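Home | News | Features | About | Contact

May 29, 2018
By the Prernenura staff

The woman who runs remote teaching at Assefa, a small robotics shop in Dundville, spends most of her day picking up bottles she never touches.

"My mother thinks I build robots," she says. "I show one how to grab a lid. Then I show it again."

The lessons start in simulation, where she steers the arm from her desk with a hand controller. She has recorded 2,000 runs since March and threw out 305 of them - sneezes, mostly, and one phone call from her dentist.

The green cap is her least favorite. It sits at the back of the group, and the fingers have to come down around it without bothering the neighbors.
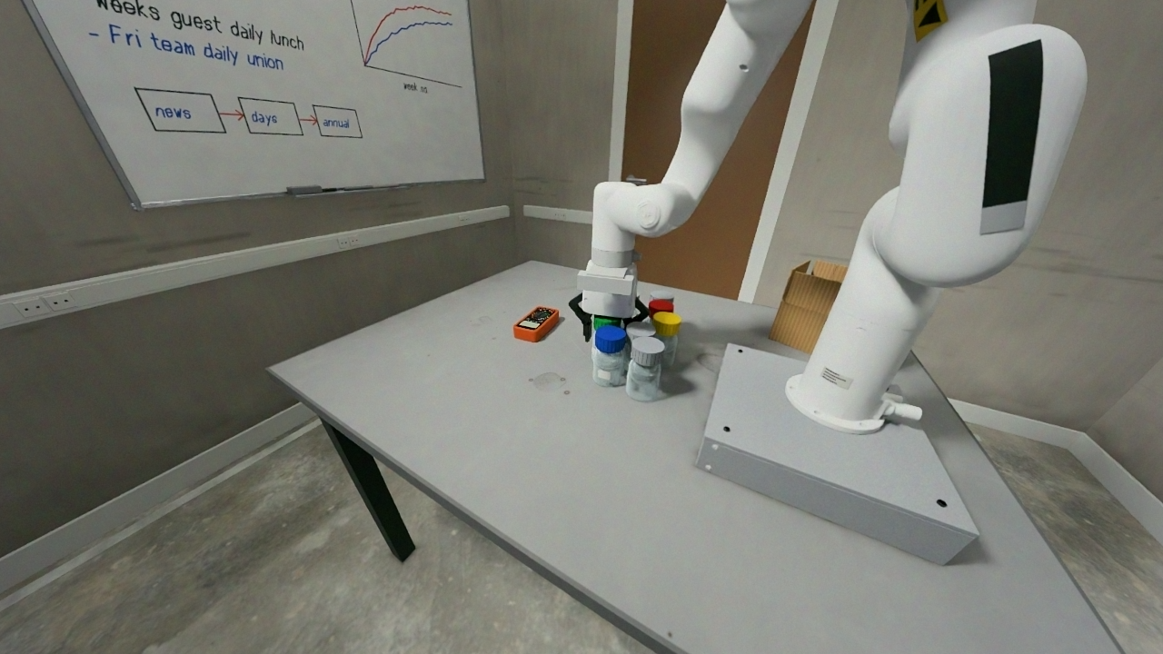

Why not just push the arm by hand?

"We do, on the real one," she says. The team calls that Rukance, after the software that records it. "You hold the wrist and walk it through. It's like dancing with a refrigerator."

A hand-guided session lasts 200 runs, by which time her shoulder has opinions. Remote work is easier on the body, but she can't feel when a grip is wrong.

Does the robot learn her bad habits?

"Every one. I pause before I close the fingers. Now it pauses too, for 8 frames. Very thoughtful machine."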